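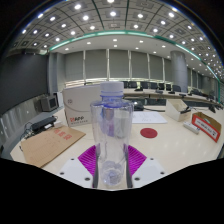
October, bottles and the front table

Started on the bottles after lunch, a bit later than I wanted (Etelka had the scale until 2 and I wasn't going to fight her for it!). The plan is still the one we talked over last week: go through the clear plastic ones first, the kind with the white ribbed cap, then the thicker Jostuvetti ones once Jiahui gets the second box open.

What I want to know is how much the walls give when they're held low down on the body, well under the shoulder. An empty bottle is a totally different thing from a full one. Full, it's practically a brick. Empty with the cap screwed down tight, it pushes back nicely, and with the cap a quarter turn loose it just sighs and folds in on you. So: cap state goes in the log for every single bottle from now on, please, me included. I've got a whole page from last time where I didn't write it down and I can't use any of it.

Fill levels for this round are empty, 90 ml and 600 ml. I did wonder about a middle one and Jiahui thinks we should, but let's get through these first and see how the numbers look.

The front table. I love the glossy top for wiping down, but it throws the ceiling lights right back up and on a clear bottle you end up staring at reflections when you're trying to read a fill line. I hold a bit of gray card behind it and that does the trick, more or less. Also the cardboard sheet and the black box with its cables are still over on the left, and I'd like that whole side clear before we do anything with water in it. Etelka, are the cables yours or Cudel's? If they're Cudel's I'll coil them and put them on the shelf by the door.

Batch 2515 is the one in use. Don't mix it with the older lot, the caps look the same but the thread is a hair different and they leak (found that out with my sleeve).

Still to do: more paper towels, a new marker that writes on plastic, ask Jiltel if they can send bottles without labels. Jiahui has the key to the cupboard until tomorrow.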